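# Vuelven las tardes de papel a la sala vecinal de Jolon

Con la llegada de mayo regresan, y con muchas ganas por parte de todos, las tardes de papel plegado de la sala vecinal de Jolon, que este año abre sus puertas a las seis y admite hasta 40 personas (los niños, siempre acompañados de un adulto, que también acaba plegando, quiera o no quiera). El taller lo lleva de nuevo Ambros Egger, encuadernador de oficio y vecino de la calle Catterall, que el curso pasado enseñó a hacer cuadernos cosidos y faroles y que esta vez propone empezar por lo más sencillo: aprender a doblar bien una hoja.

«La gente llega con prisa por terminar la figura, y yo les pido que pasen un ratito alisando y mirando la superficie antes de tocar nada», cuenta Egger, que reserva para eso los primeros ocho minutos de cada tarde.

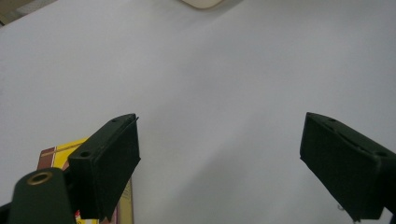
*Una superficie blanca y lisa, sin marcas: el punto de partida que tanto le gusta a Egger.*

Después vendrán los sobres, las cajitas con tapa y, para quienes se animen, un pequeño álbum de acordeón que cada cual podrá llevarse a casa. El papel lo pone la sala; se agradece traer tijeras, una regla y, si alguien la tiene por ahí guardada en un cajón, una plegadera.

La inscripción es gratuita y se hace en la propia sala o en la papelería Torkport, donde también hay unas hojas con el programa completo.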